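The Kettle Shift

I had been at Prarley nine weeks when they gave me the robot. I say gave. It belonged to the building, like the lift and the damp, but somebody had to sign the sheet saying they'd look after it, and I was the only one at the meeting who hadn't brought a pen to fiddle with, so I must have looked free.

Prarley is a care home on the Tredidholm road with 18 rooms and one very long corridor. I do evenings. Most of my job, if you want to know, is drinks. Tea, squash, water with tablets, water without tablets, the same cup of water carried back because it's the wrong water. Felicja Olszewski, who runs us, once made me write down every drink for a week and I got to 311 and lost the pad.

"So this is the thing for you," she said. "Two arms. It pours."

"Can it go down the corridor?"

"No."

"Can it knock on a door?"

"Min, it pours."

(My name's Minnie. She's the only one I let do that.)

The man who came to set it up was Yasir Gondal, from Waketti, and he had lovely manners and a cold. He put up a white table in the old sewing room and asked me what the hardest drink was. I said Mrs Yoon's. Bok-nam Yoon was in room 2 and she would only take water from a paper cup, less than half full, and if you went over she'd tip the extra into her geranium while looking you straight in the eye. He wrote this down as if I'd told him a measurement.

I went in at teatime, when he'd been at it all afternoon, and leant on the door frame with my coat on.

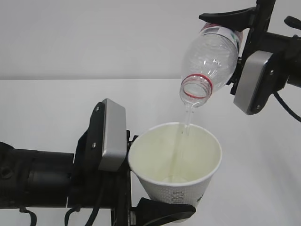
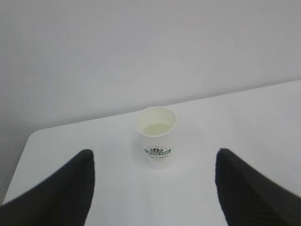 My mum taught me to pour by standing behind me and saying nothing, and I found I was doing the same thing, holding my breath like an idiot. I've trained three new girls on the drinks round and every one of them started off with the cup on the table and both hands on the jug. The machine had one hand for the bottle and the other for the cup, up off the table, and the water came down in a thin little string, and I thought, well, that's how I do it at a bedside! You hold it yourself so you can feel it getting heavy.

"Does it feel it getting heavy?" I asked.

"That's a bigger question than you'd think," said Yasir, and blew his nose.

I asked how he'd got it to go for the cup at all, and he said with a great deal of practice. Somebody called Ye-ji Kang back at his office had a list of the goes that went wrong, and the list had got to 562 before she stopped printing it out. I felt quite warm towards it after that. Nobody had kept a list for me, but I did once put a full beaker of blackcurrant down a bishop.

We tried it for real that same evening. I carried the cup to room 2 myself, obviously, forty-odd steps, past Mr Lim's door with the radio going. Mrs Yoon was sitting up in her green cardigan. She looked into the cup and then she looked behind me.

"Who did this?"

"A robot," I said. "In the sewing room."

She drank it. All of it, no geranium. Then she held the cup out to me and said, "Is it paid?"

I said I didn't think so, and she said in that case it was very good, and could it do her buttons.

I passed this on to Yasir, who was packing up. He didn't laugh. He sat down on one of his boxes and explained buttons to me for quite some time – the cloth moves, the hole moves, the lady moves – and by the end I was looking at my own cuffs with some respect. He said maybe in a few years. He said the thing about a cup is that it stays where you put it.

"You've not met ours," I said.

It stayed with us until March. I'd fill the rack with clean cups before my break and come back to a row of waters, and about that I've no complaints at all, it was a real help with the tablets. What it didn't save me was the walking, or the knocking, or Si-woo Lim wanting to know the score of a match played in 1974. I'd half hoped it would, and I'd half been dreading it. Felicja asked me to fill in a form saying how many minutes I'd gained and I put down eleven, and then in the box for comments I put that I'd spent them in room 2, doing buttons.

Mrs Yoon still asks after it. She calls it Byun, after a brother-in-law who was good with his hands and never came upstairs. Last night I took her water in and she held the cup up to the lamp, checked the level, and gave me a look.

"You," she said.

"Me," I said, and she drank half and gave the rest to the geranium.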